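How Does a Band Go on Tour?

Imagine packing up your drums, your guitars and your best friends, and playing for 2,000 people in a new town every night! That's a tour. When the band Jusura set out last March, they played 30 shows, from tiny Lins to the big hall in Plistero. Wow!

Each day, the crew gets there first and sets up the speakers and lights.
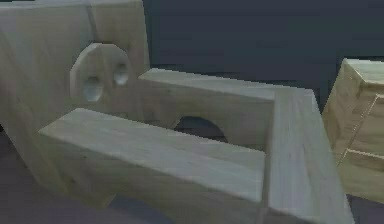

Next comes the sound check, when everybody plays a bit so the mix is just right. Then the doors open, and it's time to get loud!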